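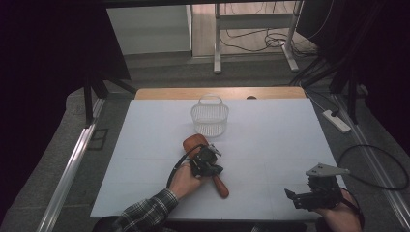
AUTOMATION | BUYING WELL

Ilze Grīnberga had 300 lines in her first equipment budget for Brindside, and the best one, she says, was marked "cables". What a joy to meet a planner who starts there! She bought hand-held grippers in pairs, then put money aside for spare bushings, power strips and a proper white work surface. The arms can wait until July.
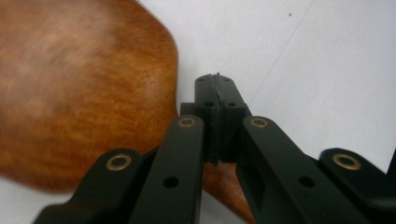 Should a small workshop buy spares up front?
Order one set with the tools, and check delivery times before ordering more.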